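# 开放式层架与悬挂收纳:小房间里的竖向空间(讲稿备注)

7/12/21,Rotcombe 场次,讲者 Raghda Kanaan。备注供本人使用,投影上只放标题和图。

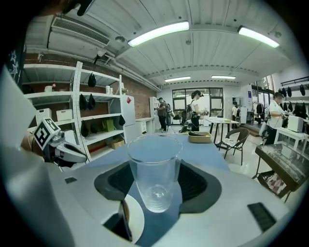 图1 靠墙白色开放式层架与悬挂的黑色包袋,右侧为冰箱和矮柜

## 0. 开场(不超过两分钟)

- 报题目,报范围。今天只谈开放式层架,不谈带门柜体,不谈定制壁柜。
- 说明三个词的用法:
 - 层架:有立柱、有层板,正面敞开。
 - 悬挂点:层板下沿、层板前沿、立柱,三处分开讲。
 - 落位:物品归还时唯一对应的位置。
- 先让听众看图,停十秒再开口。上一场我说得太早,后排还在找座位。
- 提醒:讲义第4页有空白表格,后面练习要用。没拿到的人举手,Alfredo Macapagal 负责补发。

## 1. 层架的位置

层架沿房间左侧摆放,背后是红砖墙。架体高,白色,正面敞开。它的右边依次是白色冰箱和白色矮柜。

讲以下几点:

1. 高件集中在一侧。层架与冰箱相邻,矮柜排在外面,视线由高到低。矮柜上方的墙面保持可用。
2. 砖墙的固定方式。高架必须做防倾覆固定,这条没有例外。砖墙打孔应打在砖体上还是灰缝里,各地师傅说法不同。我的做法是打砖体,距砖边留够余量;旧砖先试一孔,粉末发散、孔壁掉块,则换化学锚栓。图上看不出这个架子如何固定,不要替它下结论。
3. 砖面不平。架体与墙之间会有缝,用垫片找平,不要靠拧紧螺丝把架子硬拉向墙面,立柱会变形。
4. 与冰箱的间距。冰箱的散热要求以机身说明书为准。侧面散热的机型,紧邻的那一侧不要挂布袋。有人会问具体留多少,回答仍是看说明书,不报数字。
5. 砖墙的潮气。外墙内侧的砖面在八月容易返潮,纸质箱体不要紧贴墙放。Brurkside 那一户的底层纸箱就是这样坏的,箱底换过两次,后来改用有脚的托架。

过渡句:“位置定了,再看它怎么承重。”

## 2. 悬挂点

这是本讲的主体,时间给足。

架上挂着五个黑色包袋。一个从顶层挂下;往下一层并排挂两个;一个挂在右侧立柱上;还有一个在左侧较低的位置。

### 2.1 三种挂法的受力

**挂在层板上。** 力经层板传到两端连接件。连接件如果是插销,要检查是否到底;如果是夹片,检查夹片有没有缺。挂点靠近两端时,层板弯曲小;挂在跨中,弯曲大。包袋轻的时候差别可以忽略,装满书就不能忽略。

**并排挂在同一层。** 荷载相加,这一点大家都懂,容易漏掉的是宽度。两个包并排,取其中一个时,另一个会跟着摆。挂钩间距应按包袋装满后的宽度来定,空包量出来的尺寸偏小。

**挂在立柱上。** 立柱承受竖向力没有问题,问题在偏心。包挂在立柱外侧,给架体一个向外的力矩。架子没有固定到墙上时,不建议在立柱外侧挂重物。挂在外侧还会占走邻近的通道宽度,层架与冰箱之间的缝隙尤其如此。

### 2.2 悬挂与层板净空

包袋垂下来会挡住下一层的物品。处理方法有两种:

- 包袋后面放低频物品,取一次挪一次包,可以接受。
- 包袋后面不放东西,把这一格整个交给悬挂。

我倾向于第二种。第一种在纸面上节省空间,使用几周后,后面的东西基本没人再拿。此处可以问听众:家里哪一格属于这种情况?不必等回答,直接往下。

### 2.3 同色包袋的辨认

五个包都是黑色。外观统一,辨认成本高。可选方案:

| 方案 | 优点 | 缺点 |
|---|---|---|
| 提手系色带 | 远处可辨 | 色带会脏,要换 |
| 挂钩处贴编号 | 包换了编号仍在 | 包要挂回原位才有效 |
| 包身挂标签牌 | 信息量大 | 背面朝外时读不到 |
| 按位置记忆 | 不花钱 | 只对一个人有效 |

多人共用的房间选第二种。Vulirero 的活动室用的就是挂钩编号,登记簿里只写编号和内容,包本身不写字。

备用回答:如果有人问为什么不用透明袋,答案是透明袋受光照后内容物褪色,而且里面乱不乱一眼就看见,有些人介意,有些人正好需要这一点。

## 3. 层板上的容器

架上的容器种类较杂:一个白色镂空条孔的收纳篮,旁边一个白色带盖收纳盒;一个绿色纸袋;较低一层有一个纸箱;底部是一个红褐色的箱子。

### 3.1 镂空篮与带盖盒

两者并排,颜色一致,用途应当分开。

- 镂空篮:通风,能透过孔看到大致内容,适合布类、线材和每天要取的零件。细小物品会从孔里漏出或卡住。
- 带盖盒:防尘,可叠放。开一次盖要两只手,所以不放高频物品。带盖盒上方必须留出开盖高度,或者能够整盒抽出。

判断规则写在白板上:一天取一次以上,用篮;一周取一次以下,用盒;介于两者之间,先用篮,四周后复查。

### 3.2 纸袋与纸箱

纸袋在层架上通常是暂存状态。暂存可以,但要有期限。建议在袋口写日期,到期处理。纸袋没有固定形状,侧壁撑不住,后放进去的压着先放进去的,内容多半要倒出来才能找到。

纸箱的情况不同,形状稳定,可以长期用,两个条件:箱口朝向一致,箱体一侧写明内容。写在顶面没有用,上面一压就看不到。

### 3.3 底层

底层放重物,理由是重心。再补充两条:

- 底层箱体宜有把手或者可以拖出,蹲姿下不要抬举。
- 清洁地面时底层要能腾空。腾不空的架子,下面的灰会一直在那里。

### 3.4 练习(讲义第4页)

请听众列出自家一组层架上的容器,填三栏:容器、取用频率、是否需要盖。限时四分钟。填完后两人交换,互相划掉填“偶尔”的行,改写成具体频率。写不出频率的,归入待处理。

上一场有人填了二十多行,占用时间过长。这次说明只填一层。

## 4. 桌面与托盘

图中部的桌子铺着蓝色桌布,桌上有一只浅的棕黄色编织托盘,托盘里放着一件深色物品。前景有一只空的透明玻璃杯,旁边是一只白色圆盘。

这一节讲台面和层架的关系。层架做得再好,台面没有规则,东西最后都停在台面上。

1. **托盘作为边界。** 浅托盘的作用是限定面积。托盘以内可以放,托盘以外要清走。浅边沿容不下堆叠,放满了看得出来。深篮子做不到这一点。
2. **托盘的内容要写下来。** 钥匙、眼镜、笔,各家不同。写不进清单的物品当天归位。
3. **桌布。** 布面防滑,小件不易滚动,缺点是抬起托盘时容易带起布角。编织底面和布料之间的摩擦较大,移动时应垂直提起,不要拖。
4. **玻璃杯。** 厚底直身杯重心低,杯口略微外扩的款式叠放时容易卡死,不建议套叠。开放式层架上放杯子,杯口朝上积灰,朝下则杯口受力并且闷住湿气。我的做法是放在有门的矮柜里。如果只有开放层板,垫一层透气垫,杯口朝下,每周换一次垫。
5. **盘子。** 平放叠起,同尺寸一摞。不同尺寸混叠时,取底下一只要搬动上面全部。

如果时间不够,第3、第5条略过。

## 5. 头顶空间

顶面是白色,有外露的管道和带肋的面板。

- 外露管道不是挂点。管道支架按管道自身和内容物的重量设计,不含衣物和包。每一场都会有人提这个想法,在提问之前先讲掉。
- 高架顶部与管道之间要留检修空间。顶层放的东西应能一个人在短时间内搬空。
- 带肋面板后面的结构不明时,不要打孔,先查图纸或者问物业。
- 顶层适合放轻而大的东西,例如被褥、空箱。玻璃、工具、罐头不上顶层。

## 6. 算例

用 Rawashdeh 的储藏间作算例,数据来自我们自己的盘点。

- 盘点物品总数 1,034 件。
- 层板净宽合计按 600 毫米一格计算,共四格。
- 架高 2,000 毫米,顶层以上不计入。

推导步骤(边讲边写,不要照念):

1. 先剔除低于每年一次取用的物品,移出本房间。
2. 剩余物品按频率分组,高频组放在肩与腰之间。
3. 每格净宽 600 毫米,减去两侧手指操作余量,再确定容器外宽。很多人直接按净宽买容器,结果装得进,拿不出来。
4. 悬挂物单独列表,不与层板物品合并计算。
5. 每格留出空位。全满的一格没有办法整理,取出来的东西没有地方临时放。

第3步最常出错,多停一会儿。容器外宽和内宽的差别也在这里讲:商品页上写的多是外尺寸,斜壁容器的底部还要再窄一些。

## 7. 维护周期

- 每周:清台面托盘,检查纸袋日期。
- 每月:逐层移开容器,擦层板,检查插销或夹片。
- 每季:包袋取下,倒空,检查提手缝线。提手断裂多发生在缝线处。
- 每年:复紧墙面固定件。架体挪过位置的,挪完当天就要复紧。

## 8. 预计提问

**层架要不要加帘子?** 可以加。加帘之后相当于有门柜体,悬挂点要重新安排,帘杆不得与包袋共用。

**孩子会不会攀爬?** 会。固定到墙,底下两层不放能当踏脚的硬箱,包袋带子不要垂到孩子够得着的高度。

**租房不能打孔怎么办?** 换矮架。顶天立地的撑杆式架子需要平整坚实的顶面,图里这种带肋面板的顶面不适用。

**全部换成同款容器值不值?** 先定频率和落位,再买容器。手上有纸箱就先用纸箱试四周。

## 9. 器材与时间

- 主讲部分到第5节结束时应过三分之二。超时则压缩第6节,算例只讲第3步。
- 带卷尺两把,样品镂空篮和带盖盒各一只。
- 表格收回后由 Alfredo 归档,听众想保留的可拍照。
- 下一场八月,在 Brurkside,第5节需换成当地房间的层高数据。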